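Clomport workshop opens its bag-picking arm build to visitors

Members of the Clomport shared workshop will show their home-built picking arm on Tuesday evening. The project, called Fladis, has taken up to 19 weekends so far. It works on mixed toys in a bag - soft ones, blocks and a rope toy together. The gripper has a lit panel on the inner side of each finger.
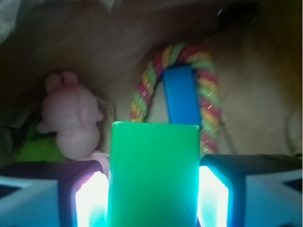

What visitors will see

The arm works over an open paper bag, with black tape on the rim.
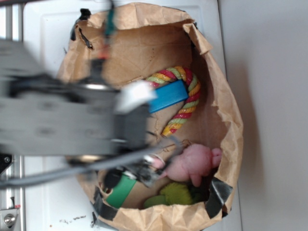

Build notes and the parts list will be free to copy. The group has logged 3000 picks and wants 4000 before it starts on a second arm. Doors open at 7 p.m. and entry is free.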